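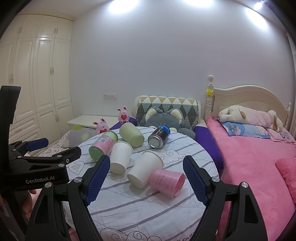 Skullov Bedroom Tidy Notes

3 May 2023
By Shiyu Jiang

Hi! If you've landed in this folder you're probably after the tidying notes, so let me tell you what's in them and what state they're in (better than last year's, I promise).

Skullov is a written collection of notes on small stuff that ends up on beds and gets put away again. Cups, cans, tubs with lids, books, socks, the occasional lone battery. Every note covers one item: what it was, where it lay, which way up, and where it went. There are 747 notes in this version, from 41 bedrooms. Muthu Kotian and I wrote them all, and then we argued over the spelling of "duvet."

What's in the folder

notes.csv has one line per item, and it's the one you want
rooms.csv has one line per room, with the bed, the bedding and anything big nearby
words.txt is our word list, so "tub" means the same thing all the way through
old/ holds the first draft, which I keep meaning to delete

The columns in notes.csv

room: the room number, 1 to 41
item: a plain everyday name from words.txt
color: one or two colors, main one first
resting: upright, on side, upside down, leaning
touching: any neighbor it touches or overlaps
surface: what it's lying on
home: where it belongs, in our opinion
remarks: anything else, usually me rambling

Two words on color. We write what a person would say across the room, so a can that's pink with a green lid is "pink/green" and we leave it there. Muthu wanted proper color codes at one point and I talked him out of it over a very long lunch. Pale green and dark green are both allowed, by the way, and so is dark blue, but anything fancier than that gets cut. I had to go back and turn all my teals into greens, which hurt a little.

Cups

I'm giving cups their own section because they make up 200 of the lines and they were by far the most annoying. A cup on a soft bed doesn't like to stay standing, so "on side" shows up constantly. For those we also note which way the mouth points, in remarks, as seen from the foot of the bed. Two white paper cups side by side get two lines, even when there's no earthly way to tell them apart. I tried "white cup x2" in the first draft and it made a mess of everything, because one would be touching the pink cup and the other wouldn't, and then what do you put?

If one cup overlaps another, both lines say so. And a paper cup with writing on it is still just a paper cup! Put the writing in remarks if you can read it and skip it if you can't.

The home for a used paper cup is "trash," the home for a clean one is "cup stack," and if you weren't there to check you write "unsure." Please do use "unsure." I'd so much rather have that than a confident guess.

Cans and tubs

Anything round with a lid was a fight. Is it a can, a canister, a tub? Our list says "can" if it's taller than it is wide, and "tub" otherwise, and we don't care what it's made of. Spray cans get to be "can" too unless you've picked one up and know what it does, in which case go ahead and write "spray can." Labels and barcodes aren't recorded at all. I know, I know, somebody always asks, but brands change and a pink can is a pink can.

Cans on their sides roll. In the notes you'll see "wedged" here and there in remarks, meaning a fold in the bedding was holding the thing still.

Surfaces and bedding

The surface column started out as just "bed" and it grew from there. It can now be sheet, blanket, cushion, pillow, mattress pad or floor. Patterns go in rooms.csv, so that you can look up why a pale cup might be hard to spot. Stripes are the worst for this, I think, and stripes with little clouds and hearts drawn over them aren't a whole lot better. White paper cups in particular sort of melt into pale bedding when I'm sorting by memory afterward.
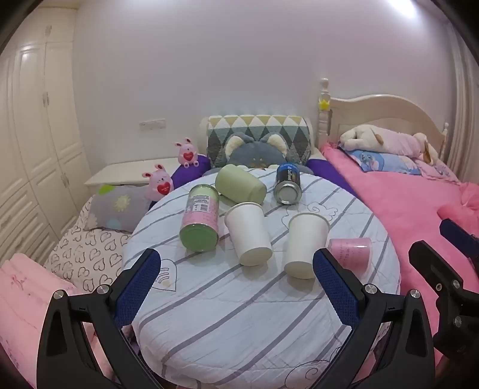
Do the plush toys and pillows on the bed count as clutter?

We leave them out of notes.csv. A plush rabbit with a heart or a cat-shaped pillow lives on or near the bed, so it's already home, and it goes in rooms.csv under "residents" (Muthu's word, and I love it). The same goes for bolsters, folded blankets and headboard covers.

How we tidy

There's an order we've settled into, and the notes in each room follow it:

1. Trash first, straight into a bag.
2. Anything with a lid next. Check the lid before you lift.
3. Cups, stacked if they're clean and the same size.
4. Flat things, like books and papers.
5. Shake out the bedding and see what falls out.

Step 5 produced 30 lines all by itself. Hair ties! So many hair ties.

You don't have to tidy in that order to use the notes, but if you're adding a room, please write the lines in it. Sorting them afterward is a pain and I'll be the one doing it.

Known problems

Room 12 has no surface entries. I forgot.

"Leaning" got used loosely early on. Some of those lines are really "on side" against a pillow. Fixed through room 20, still to do for the rest.

The home column is our taste, and a bit bossy. Muthu thinks hairspray belongs in the bathroom and I think it belongs wherever the mirror is, so you'll find both answers depending on who wrote the line.

Bunk beds aren't covered. We had one and neither of us wanted to climb up.

Using it

Help yourself for anything you like: chore charts, a class activity, a word list for kids learning the names of household stuff. If you print the word list, use the one from this version. The June one had "mug" in there twice, spelled two different ways.

If you want to send in a room of your own, copy the blank lines at the bottom of rooms.csv and fill in what you can. Empty boxes are fine. Tell me which words you needed that weren't on the list, and I'll see if Muthu will let me add them. "Thermos" is still under discussion.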